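Skokside Opens Indoor Games Hall to Local Clubs in January

SKOKSIDE – The former Bostico warehouse on the east side of Skokside will open to the public in January as an indoor hall for lawn bowls, table games and youth practice sessions. The building has been closed since the company moved its storage operation out of town. It was leased last spring by Basa, a nonprofit that runs recreation programs in Skokside and the nearby towns.

The hall will be open from 7 a.m. on weekdays, with the first hours of the day set aside for adults 55 and over. School groups will have use of the main floor in the afternoon. Evenings will go to clubs and leagues, which can reserve space for a full season or one night at a time.

"People here have been driving most of an hour to play indoors in the winter, and a lot of them stopped going," said Ginette Gaillard, program director at Basa. "We wanted a place they could get to by bus. The 600 line stops across the street, and the last one leaves after we close."

Work on the building began with the roof, which had leaked over the old loading area. Crews then replaced the lighting, put in a new heating system and leveled the concrete slab. The loading doors on the north wall were taken out and bricked up, apart from one that was kept for deliveries. Two restrooms were rebuilt to meet current access rules, and a ramp was added at the main entrance on Gebretsadik Street.

The main floor is divided into a bowls area, a section for table tennis and an open practice space. Loose mats will be used in the practice space so that it can be cleared for meetings and other events. A smaller room behind the front desk will hold chess, dominoes and card tables, along with a coffee counter run by students from the high school's food service program.

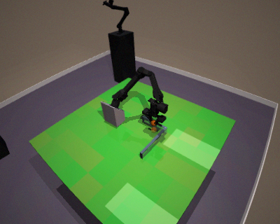
Basa asked residents for their views on the layout before construction started. Responses came in by mail and at two open evenings held at the library. The most common request was for more storage, and as a result the plan was changed to include a locked equipment room where clubs can keep their gear between sessions. Several people also asked for seating along the walls. Benches have been ordered and are expected before opening.

The design work was led by Aurel Mihăilă, an architect whose office has handled other warehouse conversions in the region. Mihăilă said the main challenge was noise.

"An empty warehouse is loud," he said. "You drop one ball and everybody turns around. We hung panels from the ceiling and put a softer finish on the long walls. It is still a big room, but you can have a conversation in it now."

A yearly membership will cost $100 and covers use of the main floor during all open hours, plus a discount on club bookings. Day passes will be sold at the front desk for $7. Children under 12 get in free with a paying adult. Members of any Basa program can transfer their current membership to the hall at no extra charge until the end of its term.

Club bookings are being taken now. Requests are handled in the order they are received, except that groups that lost their space when the old community center closed will get first choice of evening hours. Those groups have already been contacted by letter. Any group that used the community center and has not received a letter should call the Basa office.

Parking is available in the lot behind the building, which is entered from the side street. Visitors should not use the front turnout, as it is reserved for buses and drop-offs. Bicycle racks will be installed next to the ramp.

Basa is also hiring part-time staff for the front desk and for evening supervision. Applicants must be 18 or older and able to work at least two evenings a week. First aid training will be provided. Application forms can be picked up at the Basa office or at the library.

About Basa
Basa is a nonprofit organization that offers low-cost sports and recreation programs for all ages. It is funded by membership fees, grants and private gifts.

Media contact
Ginette Gaillard, Program Director, Basa
Interviews and hall visits before opening can be arranged through the Basa office.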